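Lalthorpe Footcare Fund Opens Second Round of Free Foot Health Checks for People on Their Feet All Day

LALTHORPE, 24/06/2021 - The Lalthorpe Footcare Fund is delighted to share that its free foot health checks are coming back for a second round this summer, with 386 appointments open to anyone who lives or works in town and spends most of the day standing. That means cooks, cashiers, nurses, hairdressers, warehouse crews, teachers and a good many more of our neighbors, and we would love to see every one of them through the door!

The first round opened in February with 131 appointments, and every last one was taken before the month was out. People came in on lunch breaks, after night shifts and in one case with a birthday cake still to be delivered across town, and so many asked when we would be doing it again that planning for the summer began almost right away.

"I spent years behind a bakery counter before I trained in foot care, so I know how easy it is to get home, kick your shoes off and tell yourself the ache is just part of the job," said Tariq Swati, director of the Fund. "Sometimes it is only tiredness, and a good night's sleep sorts it out. Sometimes it's a shoe that is a whole size too small, which we saw a lot more often than I expected. Either way, it's a nice thing to sit down with someone who has time to look and listen, and I'm so pleased we can offer that again."

Each visit lasts half an hour and includes a skin and nail check, a look at how you stand and walk, and a proper measurement of both feet. Visitors are asked to bring the shoes they wear most at work, along with whatever they put on at home, whether that's slippers, slides or an old pair of sneakers (please don't clean them up for us, the wear on the soles is useful). Anyone who needs further care will leave with a written note to take to their own doctor.

Appointments will be held at the Escobar Building, on the ground floor, with step-free entry from the parking lot. Evening times are available on 2 nights each week for people who can't get away during the day. Every visitor will also take home a copy of "Easy on Your Feet," a friendly little booklet of stretches and shoe-fitting tips. The Fund has printed 2000 copies, and spares will be left at the front desk for anyone who would like one without booking a visit.

Bookings are open now at the Escobar Building front desk, in person or by phone. Family members are welcome to come along and keep you company.

About the Lalthorpe Footcare Fund
The Lalthorpe Footcare Fund is a local nonprofit that offers free foot health advice and checks to working people in and near Lalthorpe.

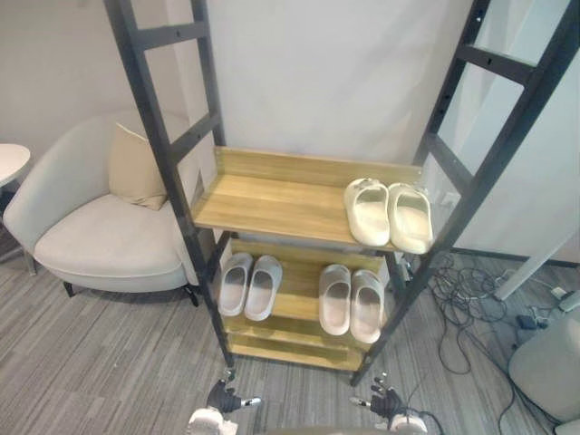 Cream slides with thick soles on a wooden rack shelf.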